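How to mount a small photo print for a group show
Posted by Agnese Kalniņš, August 2020

Work out the frame before you order the print. Ciltden frames come with a mat already cut, and a print made to the wrong size will either slip behind the window or lose its edges.

What you need: the print, a backing board, a sheet of acid-free mat board, hinging tape, cotton gloves and a soft pencil.

1. Wash and dry your hands, then put the gloves on. Lay the print face up on clean paper.

2. Place the window mat over it and move it until the picture sits evenly. Leave 2 mm of white border showing if you plan to sign the front.

3. Mark the top corners lightly on the backing board.
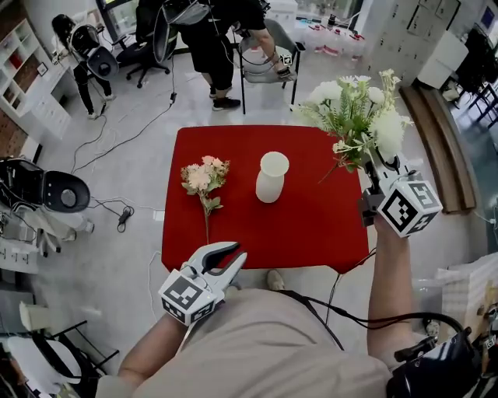
4. Tape two short hinges to the back of the print, along the top edge only. Paper swells a little in humid weather, and a print taped on all four sides will buckle.

5. Fold the hinges back and fix them to the board at your pencil marks. Press for 30 seconds each.

6. Close the mat, brush off any dust and fit it in the frame. Check the glass from the side - lint shows up best at an angle.

For labels, use 100 gsm card. Put the title, your name and the paper type on it, in grey or black ink.

Mavis Greenberg hangs her work with the centre of each frame at 150 cm. Ask your gallery first, as many have their own height.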